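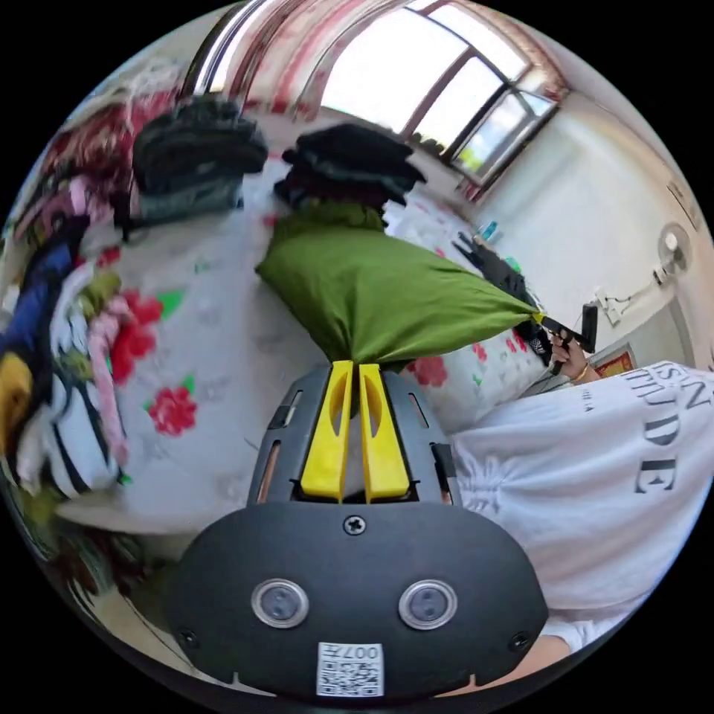
Dear Sharada,

I promised you something before the end of December and I am just about keeping to it, so please forgive the length! The short version is that the trial of the Weron hand-held gripper kit is going well, we are happy with the grippers themselves, and we have a few grumbles about the software and the charging that I would like to talk through before you decide on the second half of the money.

## Where we have got to

You will remember that the grant was for 60 home sessions, all of them on laundry, packing and general tidying of clothes. We have finished those, and between them they have given us 3487 recordings. After checking, 219 had to be thrown out, mostly for being too short or for stopping before the task was done. I had feared far worse, and so had the people at Gridham who lent us their storage.

Our home helpers took to the kit faster than I did. The trigger is light, the yellow fingers open wide enough for a folded jumper, and most people were working at a sensible pace by their second go. Soft things are where we have learnt the most. A fitted sheet is a beast, as you would expect, but fabric bags have been a lovely surprise – there are so many ways to take hold of one, by the neck or by the body or a bit of both, and every helper seems to settle on a different one. We now have 1168 recordings with a bag of some kind in them, and I would say these are the most useful part of the whole collection.

## What we think of the kit

The fingers are the best thing about it. They give a little when you press, they don't snag on knitwear, and swapping a worn pair takes a minute with a small screwdriver. We tried the Hivberg kit alongside it early on, and although that one is lighter in the hand, its fingers were stiffer and kept losing thin cotton.

Working with two grippers at once is tiring. We had planned on long sessions and ended up cutting them into shorter stretches with a cup of tea in between, which everybody preferred. Anyone with smaller hands finds the grip rather chunky, and I have asked Weron whether a slimmer handle could be made. They were friendly about it but gave no date.

Bright rooms worried me at the start. I had visions of every bedroom with a big window being useless to us. The tracking has mostly coped, although plain bedding causes it more bother than anything with a pattern, so we now ask for a patterned sheet if the household has one to spare.

The upload program is the weak spot. It gives up without a word if the connection drops, and Birdie Ostrowski has spent more evenings than I care to admit sending the same folders twice. She has written a little checking script which catches the gaps, and Weron have asked to see it. The chargers are slow as well, and I would like to buy two more.

## What comes next

With your blessing, the next stage would move on to kitchens and hallways, keeping the same helpers where they are willing. Sandhu have offered to label the bag recordings first, so that we can see how useful they are before collecting any more. I would need a decision on the hire of the kit by the time the current agreement runs out, and a yes or no on the spare chargers whenever suits you.

Birdie is putting the spending sheet together and will send it separately. Do ring if anything in it looks odd – mornings before ten are best for me.

With warm wishes and many thanks from all of us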